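Workroom notebook, March
Soft goods cupboard, continued

Started 9:40. Shewit Derese in from ten, Elfriede Grube in the afternoon only.

Picking up from the last entry. The grey and white cabinet has to be cleared before the Unness order comes in, and it has been the place where anything soft and small gets put when the person holding it doesn't know where it goes. Hats, mitts, odd lengths of trim, samples from Darkley that were meant to be sent back. Doors open all day so we could get at it from both sides.

Order of work:

Everything knitted or fuzzy out first, then the flat cloth, then the trims. I had written it the other way round in the plan but the trims were tangled in the fuzzy things and it made no sense to fight them out twice. Plan amended, old sheet is in the back of this book.

Floor swept before anything was put down. I went over it twice, the second time with the damp cloth, and let it dry with the window open. Boucle picks up every bit of grit and lint going and we spent half of last winter pulling thread ends out of the display pieces. If you are sorting on the floor again, please sweep first. Socks, no shoes.

Scale: the whole of the knitted pile weighed 1,798 g in the blue crate, crate already taken off. Writing that down for the postage on the returns, as the Drarkholm depot charges by weight and they queried us last time. It will be less once the keepers are out.

Sorting rules, as agreed with Shewit:

Keep: anything with its bow, ties and pom-pom all attached and the lining clean.
Mend: loose pom-pom, bow coming off, seam open on a flap, lining pulling away at the edge.
Return: Darkley samples with the swing tag on, whatever the state.
Rags: felted through, or moth.

Moth is the thing to look for. Turn every piece inside out under the lamp before it goes on the keep pile. Pale linings are easier, you see the casings straight off. On the dark linings use a strip of tape. Shewit found old casings along the back edge of the bottom shelf, none live. Shelf vacuumed and wiped. Anything that had been sitting on that shelf has gone in the freezer in sealed bags regardless, out after 5 days, then a rest at room temperature, then back in again for the same. Bags are marked with an M. Don't open them to check.

Notes on the fuzzy pieces

The boucle behaves badly when it is squashed. Pieces that had been at the bottom had gone flat on one side, with the loops all lying one way. I tried three things on a scrap first: shaking it out and leaving it (poor), steam from about a hand's width with the iron never touching (good), damp cloth and a soft brush (loops pulled, don't do this). Steam it is. Hold the piece from inside with a fist and keep turning it. Leave it on a bowl to cool and don't touch it until it has.

Keep steam well off the bows. The brown bow material is thin and we don't have a fibre or finish label for it. I put one loose offcut under the steam to see and it curled and went shiny along one edge. Fold a bit of cotton over the bow or work around it. Same when washing. If a piece with one of these bows needs a wash, unpick the bow, wash, sew it back on. Tedious but I would sooner do that than find a replacement, Darkley don't list that trim any more.

Washing: cool water, capful of the Amaral wool wash to the basin, no wringing. Roll in a towel. Pom-poms take longest to dry, so give them another night even if the rest feels fine. The one that smelled musty last autumn was put away with a damp pom-pom, we're fairly sure.

Colour: the browns are a nuisance. Under the strip light the taupe and the milky brown look the same and they aren't. Elfriede took them to the window when she came in and moved several that I had put together. Do browns by daylight only, before four at this time of year.

Mending thread for the taupe: the reel labelled "mushroom" is nearest. The one labelled "taupe" is too pink.

Bow knots. Elfriede says to leave them as they come. I had begun retying the lopsided ones so the tails hung even, and she pointed out that the strap cracks at the fold if you tie it again in a new spot. Have stopped. The ones I already did are at the left of the mend tray, someone should look at the folds in a month.

Storage from here on

Top shelf: keepers, standing up over a twist of acid-free tissue, no stacking. Flaps hanging down, not tucked in, or they crease at the join.
Middle: mend tray and the thread box.
Bottom: returns in the crate until they go, then leave it empty through the summer so we can see if moth comes back.

Cedar blocks sanded and put back. Shewit wants lavender as well. No objection as long as it's in bags, loose bits get into the boucle.

One label per piece from now on, small card on a safety pin, pinned through the lining and never through the outside. Bought a box of 100 pins, receipt in the tin. The pins from the old box leave rust, bin them if you come across any.

Questions still open:

Does Unness want the pale lining matched on the repairs, or will any cream do? Have written to ask. Until they answer, no new linings.

Who has the fine crochet hook? Needed for pulling loops through to the wrong side. Shewit thinks it went home in somebody's apron.

Door hinge on the cabinet, the right one, squeaks and drops a little. Tighten when the shelves are empty.

Stopped for tea at 3:15, then the last of the knitted things before the light went. The brown fuzzy one with the pom-pom and the thin bow was still to be looked at.

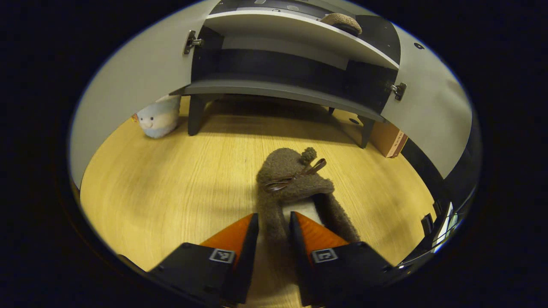
Trims tomorrow morning. Ribbon tin first, then the elastic. Shewit is bringing the good lamp, and I need to remember the tape.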